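December
By Fouzia Kakakhel
Filed under: Buildings & Maintenance

Yamuna Amin has spent 13 years looking at floors, most of them in light industrial buildings, and she starts an inspection by taking off her gloves and putting a palm on the concrete. "You get a rough idea of the surface," she says. "Then you get out the meter and find out how wrong you were."

Amin runs the slab and substrate section at Ninham, a building survey firm with an office in Arnton. Her subject is moisture in concrete floors, and in particular what happens when a coating or a sheet covering goes down before the slab has dried. The failures are familiar to anyone who manages a workshop: blisters, lifted seams, adhesive that has turned back into paste.

The usual cause, in her account, is the schedule. A slab is poured, the roof goes on late, and the finish trade arrives on the date that was set before either of those things happened. "The old rule was a month of drying per inch of thickness," she says. "That assumes the building is closed in and the air is moving. If rain came in during week three, you start again from week three."

She prefers in-slab humidity probes to surface readings. On a slab drying from one side, the holes are drilled to 40 percent of the slab depth, sleeved, capped and left to equilibrate before anyone takes a number. Surface meters have a use, she says, in choosing where to drill. They respond to the top layer, and the top layer is the part that dries first.

Her colleague Vsevolod Palamarchuk handles the lab side and is less patient with the subject. "People send me one reading and ask if it passes," he says. "One reading from where? Next to a door? Over a footing?" On a recent job at Brarivholm, a group of rental units on the north edge of Arnton, the team set 29 probes across six units. Four of the units were within the coating maker's limit. The other two were well over it, and both backed onto the same drainage run.
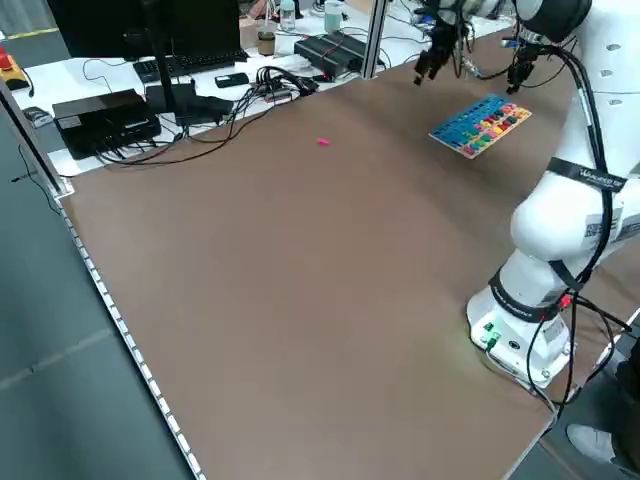

A brown tabletop with a white robotic arm and an aluminum rail.

The tenants at Brarivholm had asked whether the coating could go down in the four dry units while the others waited. Amin agreed to it, with the condition that the joints at the dividing walls be left open. Water vapor moves sideways through a slab as well as up, though slowly, and a sealed joint gives no warning.

For the two wet units the choice was between more drying time and a two-part epoxy moisture barrier. The barrier costs more per square foot and needs a shot-blasted surface, so the dust has to be dealt with. Dehumidifiers are cheaper to run but hold up the space. Amin ran them for 30 days, retested, and found one unit inside the limit and one still outside. The second got the barrier.

"I would have liked to fix the drain first," she says. "It was on the list. It was on the list for the following budget – so we worked with what we had."

Heating draws a longer answer. Turning up the heat without ventilation, she says, warms the slab and loads the air, and when the heat goes off at night some of that moisture goes back where it came from. She asks for a steady temperature, close to what the building will see in service, held for at least 48 hours before a reading and through the whole test.

Radymyr Harasym, who manages the Brarivholm units, now keeps a log of humidity for each floor and checks it at 6 a.m., before the loading doors open. He was not keen on the drilling. "You have a new floor and somebody wants to put holes in it," he says. "But the holes get patched. I have replaced a full floor once, at my last place, and I had to move every machine twice."

Asked what she would change in a standard contract, Amin names the clause on who pays for the wait. Most contracts she sees give the floor installer the right to refuse a wet slab but say nothing on the cost of the delay, and the installer is then pressed to go ahead with a waiver. Palamarchuk would add a line on calibration, with the check date for each probe written next to its result.

They are due back in Arnton in spring to pull a second set of readings along the drainage run. The drain work is now scheduled for the month before.

Shares: 29
Comments: 6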